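May 8, 2026

Today I was home from noon, because Cosmin took my afternoon shift. I wanted to clean the big room before Ecaterina comes with the boxes from Tronholm. She says there are four, but with her it can be six.

I began with the shelf and it went well. Then I moved everything black to one side of the floor, and this was a mistake, I think, as now I don't know which part belongs to which. My uncle kept all of it without labels. In April I paid 55 for plastic bins with covers and they are still in the hall, one inside the other. 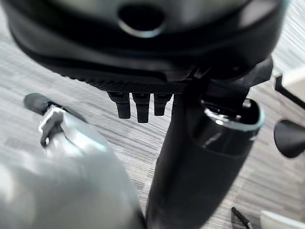

Black things on the light floor, Friday afternoon.

The cylinder with the open end I like the most. There is something shiny inside and I did not want to put my fingers there. I asked Radu by message if he recognizes it. He answered only "keep it", so I keep it.

After this I was tired and made soup. Tarmo called about the cupboard from Stokside, he can bring it for 400 if I help to carry. The stairs are narrow and I told him so two times. He laughed at me. I must measure the door again tomorrow, in the morning, before he borrows the van.

I did not wash the window. Also I forgot to write to Aurel about the key, and now it is too late to call him. The soup needed more salt.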